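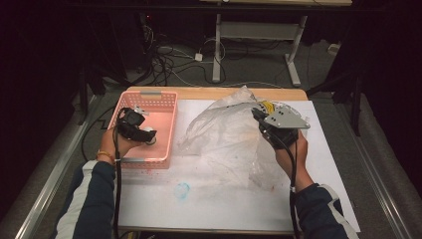 Warum zeigen wir die Aufgabe mit Handgreifern und fahren nicht gleich den Arm fern?
Weil eine Vorführung von Hand einen Bruchteil der Zeit braucht und man den Widerstand des Materials in den Fingern hat. Am Fernsteuerpult sieht man ihn bestenfalls.

2. Februar 2018, Werkstatt Halarcombe

Aufgabe wie gehabt: Tüte und Korb, beidhändig. Der linke Greifer bleibt am rosa Korb, der rechte kümmert sich um die Klarsichttüte mit dem gelben Teil. Klingt nach Kindergarten, ist es auch, nur dass Kinder keine Kabel am Handgelenk haben.

Soll sind 200 Durchgänge. Gespeichert: 658 Dateien, davon 16 mit 0 Byte. Der Rest der Differenz sind Fehlstarts, weil Pfister bei jedem Antippen der Taste eine neue Aufnahme anlegt. Pfister (die Software, Version wie im August) hält das für ein Merkmal.

Zur Tüte: Folie ist gemein. Sie sieht nach jedem Ablegen anders aus, und die Backen fassen gern nur Folie, wo man das Teil haben wollte. Beim Vorführen korrigiert man das, ohne es zu merken. Genau diese Korrekturen wollen wir drin haben, also bitte nicht nachträglich wegschneiden, auch wenn es unelegant aussieht.

Fernsteuerung über Uler zum Vergleich: Verzögerung laut Protokoll 200 ms. Mit dem Korb geht das. Mit der Tüte habe ich nach kurzer Zeit angefangen, mit dem Pult zu reden.

Offen:
- Nullpunkt rechter Greifer vor jeder Serie neu setzen, driftet
- leere Dateien löschen, Nummerierung NICHT ändern
- bei Karbridge nach dem längeren Kabel fragen, zum dritten Mal
- Ellbogen locker lassen, sonst lernt der Arm meine Verspannung gleich mit

Montag weiter mit der Tüte, zuerst nur rechts.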